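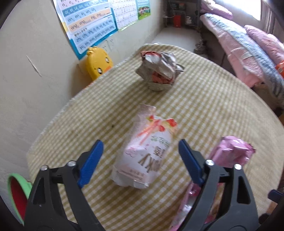 Shu-fen Chiu had told me to skip breakfast before the Wastari open day, and I should have listened! I'd had toast in the car, and by the time I'd got through the front door somebody was already handing me a rice cracker.

Wastari brings in snacks and lollies for corner shops, and once a year they open up the warehouse so the rest of us can have a nosy. This year it was March 29, 2025, gold coin at the door, and you got a paper bag to fill at the end. The tour takes roughly 40 minutes if your guide isn't a talker. Ours was a talker (loved her).

We started in the cold room, where the chocolate lives over summer, then went along the tall racks to the relabelling bench. I could have stayed there all morning. Every packet that comes in without English on it gets a little sticker with the ingredients, put on by hand, and a good labeller gets through 900 in a shift. I had a go and did 17, two of them crooked.

Then the tasting tables, which is what everyone had come for. Ours had a yellow and white gingham cloth, like a picnic at my nan's, and before long it had wrappers lying about on it. My favourite colour of the lot was the shiny pink packet, and there was a pale pink and white one with strawberries printed on it that I'd have bought for the wrapper alone. I do have a weakness for anything strawberry. Shu-fen goes straight for the salty stuff and thinks I have the palate of a six-year-old, fair enough.

Parking was awful, by the way. Use the side street behind the tyre place and walk back. The loos are upstairs, past the office, and bring a jumper for the cold room. I filled my paper bag right to the top and half of it was gone before we hit the highway.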